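Selska Home Board > Laundry, closets and storage
Thread: Folding sweaters on a round table, am I the only one?

plumbob69
Started this because I need opinions from people who fold a lot. We moved in June and the old rectangular dining table didn't make it through the new front door, so now everything happens on a round one. Eating is fine. Folding is driving me nuts. I used to line up the hem of a sweater with the edge of the table and everything came out square. Now there's no straight edge anywhere and my stacks lean like crazy. Do I buy a folding board? Do I go back to folding on the bed? My back says please don't go back to the bed.

grurkell_fan
Get the board! I have the Grurkell one, the hinged kind, and I love it to pieces. Every shirt comes out the same size and you can do a whole basket while you watch a show. It lives behind the dryer when I'm done.

teacup_and_twine
I had a board like that and gave it away. Fine for T-shirts, terrible for anything thick. The sweater bunches up right at the hinge and then you get a ridge across the chest that stays until you wear it. For knits I'd stick with hands.

grurkell_fan
You have to pull it smooth before you flip the side in. I do cardigans on mine all winter. No ridge.

teacup_and_twine
Well, mine ridged. Maybe I'm rough with it.

oatmilk_mornings
Round table person here, two years now. What I do is forget about the table edge completely and use the garment's own side seams. Lay it face down, smooth from the middle out with flat hands, fold one side in to about the middle of the shoulder, sleeve straight back down, other side the same. Then you've got a long strip and you can fold it in half or in thirds depending on your shelf. The seams are your straight lines. Works on a round table, works on a bed, works on your knees on a bus if you're desperate (I've done it).

plumbob69
OK the side seam thing makes sense. Do you do halves or thirds? My shelves are shallow.

oatmilk_mornings
Thirds for shallow shelves, and put the rounded fold to the front so it looks tidy and you can grab one without dragging out its neighbor.

dusty_ottoman
Going to disagree with the whole thread. Why is everybody folding? Hang them. I have a tension rod and nice wide hangers and I haven't folded a top in ages. Takes me no time at all.

teacup_and_twine
Because hanging stretches them! Shoulders go all pointy and the hem drops. I ruined a really nice cream pullover that way and I'm still mad.

dusty_ottoman
Fold it over the bar of the hanger then. Body on one side, sleeves over the other. No points.

teacup_and_twine
So you're folding it. Welcome to the thread.

plumbob69
Ha. I don't have the hanging room anyway, the closet here is tiny and half of it is coats.

zinchenko_shelf
Can I put in a word for the table itself? I think height matters way more than shape. We do our sorting and folding in a shared room with round gray tables and red molded chairs, and I was sure I'd hate it. I don't, because you can pull a chair right up and sit with your elbows out on both sides. Standing over a low bed is what kills your back. Sit down, feet flat, garment right in front of you at the near edge, and keep anything else off to the side so both hands have room to work.

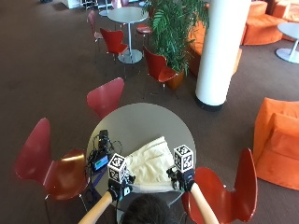

The near edge part is what I'd really push. People put the sweater dead center on a round table because it looks right, and then they're reaching and the far half never gets smoothed properly. Bring it toward you until the bottom is at the rim. You don't need a straight edge for that, you only need to be close enough to press down with your whole hand. Pale knits especially, they show every little crease, so I go slow on those and fold looser. A tight fold leaves lines.

oatmilk_mornings
Yes to looser! I used to press mine flat like an envelope and they came out of the drawer with a grid on them.

grurkell_fan
How do you keep a loose fold from falling apart in the drawer though? Mine go everywhere if they aren't tight.

zinchenko_shelf
Dividers, or just don't stack too high. I keep my stacks low and the heavy ones at the bottom. I got the Taramport fabric bins for the light stuff and they hold everything upright pretty well. Not the tall size, those sag.

dusty_ottoman
Sitting down to fold sounds slow. I'd be there all night.

zinchenko_shelf
It's a bit slower per sweater, I'll give you that. But I get through the whole pile in one go now, and before I'd stop halfway and leave the rest on a chair until it had to be folded again – so I come out ahead.

plumbob69
I feel seen by the pile on the chair. Alright, plan: sit down, pull it to the near edge, use the side seams, thirds. If it still leans I'll try to borrow a board before I buy one.

teacup_and_twine
Good plan. Wash your hands first if you've been snacking. Ask me how I know.

plumbob69
Update, 21 October 2022. Did the whole sweater pile last night sitting at the table. Stacks are straighter than anything I managed on the old one, back is fine. The hooded ones are still ugly. What does everyone do with the hoods?

grurkell_fan
Fold the hood down flat over the back first, before the sides. Board or no board.

oatmilk_mornings
I roll the whole thing up and tuck it into its own hood, but they take up more drawer that way. Try both and see what fits.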